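**Leather, Fleece and Everything on the Bed: Your Closet Swap Questions**

Every February our inbox fills up with the same wonderful problem: the heavy coats are almost ready to go away, the spring jackets want to come out, and everything you own is suddenly in one room. We love this time of year! Kirsten Bergeron and I went through the letters and pulled out the ones that come up again and again. Leather gets the most space, because leather gets the most mail.

### Where do I even start?

On the bed. Make it first, pull the cover smooth, and use the whole thing as your table. It's the biggest soft surface in most homes, it's at a decent height for your back, and you have a real reason to finish before night. Do the outerwear first, then sweaters and fleece, then spare blankets and towels.

If you start at eight on a Tuesday evening, stick to the coats and leave the blankets for another day. I have slept on the couch because of this hobby and I don't recommend it.

### Should I empty the rack or work one piece at a time?

One piece at a time! I used to dump everything in a pile, and by the time I reached the bottom I'd wrinkled whatever was down there. Now I take one coat off the rack, lay it out, look it over, and decide. Then it goes back on the rack, into a garment bag, or into the "needs something" pile by the door.

### How do I lay out a leather jacket so I can check it properly?

Back down, front up, sleeves out to the sides and angled a little toward the foot of the bed. Smooth the collar, then run your palm down each sleeve from shoulder to cuff. You're feeling for dry spots, stiff folds and loose stitching. Move a lamp from side to side while you do it, and every crease will catch the light.

On a biker cut with the slanted zipper, pay attention to the hardware too. Run the main zipper all the way up and down, try the pocket zippers, and check that the belt is still stitched down firmly where it meets the hem.
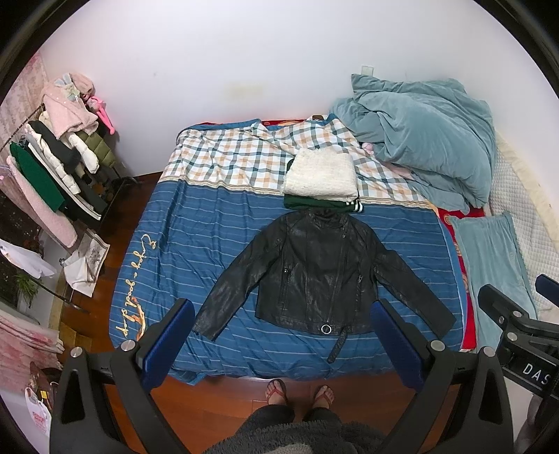 *Pekden Home Notes · No. 8*

A black jacket on a light or bright cover is the easiest to inspect, by the way. Lint and pale fluff show up on the leather, and the outline of the jacket shows up on the bed. I have a dark gray bedspread at home and I've lost a black belt on it for a whole afternoon.

### The belt and buckle always leave a mark. What can I do?

Ring buckles are heavy, and if one rests on the same bit of leather for months it can press a dent into it. Wrap the metal in a scrap of cotton (an old sock is perfect) and let the strap hang free. Don't fold the belt inside the jacket. If you already have a dent, hang the jacket in a warm room for a few days and give it a gentle rub with your fingers now and then. Mine has faded a lot that way, though I can still find it if I look.

### Can I iron out creases?

Please don't start with the iron! Hang the jacket on a wide hanger in the bathroom while you shower, keep it well away from the spray, then smooth it by hand and let it dry on its own. Plenty of creases at the elbows are just how leather looks after it's been worn, and I think they're lovely.

### Can leather be folded if I have no hanging space?

For a weekend trip, sure. For a whole season, I'd find it a hanger even if that means something else gets folded. Sweatshirts, fleece and knits are all happy in a drawer, so those are the ones to move.

### What about conditioner?

Once or twice a year, thin coats, and always a test patch somewhere hidden first. Check the label inside the jacket before you buy anything, because suede and imitation leather want different care. Let the jacket sit out overnight afterward before it goes in a bag. Cotton bags only – plastic traps moisture.

### My puffers go flat every spring. Is that from the rack?

More likely from the squeeze! Puffers keep their loft when they have air, so they need a few inches on either side. If you're short on room, take the robes and sweatshirts off the rack and fold them. Avoid vacuum bags for down if you can. If one has already gone flat, tumble it on low with a couple of clean tennis balls and keep going until the clumps are gone. It's loud and very satisfying.

### How many coats can one metal rack hold?

The label is your friend here. Mine is a Drolia and it's rated for 80 pounds, which sounded like plenty until I hung up every wet coat in the family after a snowstorm. Put the heaviest ones near the two ends, over the legs, and the light ones in the middle. If the bar is bowing, take something off.

### How do I keep fluffy fleece from shedding on everything?

Turn it inside out before you fold it. Give it a good shake outdoors first, and wash it with other fleece, never with towels. Keep it a hand's width from dark leather or wool while you sort. If fluff does get on leather, a dry, soft cloth takes it off. Sticky rollers can pull at the finish, so I keep those for wool.

### Spare blankets: fold or roll?

Zachary Vachon wrote to say he rolls all of his, and he sent such a cheerful letter that I tried it. Rolling is great for thin throws. Thick plush blankets I still fold in thirds, then in half, with the folded edge facing out so the shelf looks neat. Quilted mattress pads are best folded loosely, with any fringe tucked to the inside where it won't catch.

### Does it matter what order things go back in?

A little. Put away first whatever you won't touch until fall, at the back or up high. Keep one warm coat and one blanket within reach, because there is always a cold week left. Leave the leather jacket at the front of the rack where you can grab it. Spring is its season!

### How long should the whole swap take?

Audrey-Anne Fortin timed hers at 50 minutes for one rack and one bed's worth of linens. Châu Diệp told us hers took two evenings, with a break in the middle to try on everything she'd forgotten she owned. Both sound right to me.

### I have a question that isn't on this page.

Send it in! Kirsten Bergeron answers anything about fabric and washing, and I take leather, racks and folding. Tell us what the care label says and what you've tried so far. Replies usually take a few days, longer when everyone is swapping closets at once.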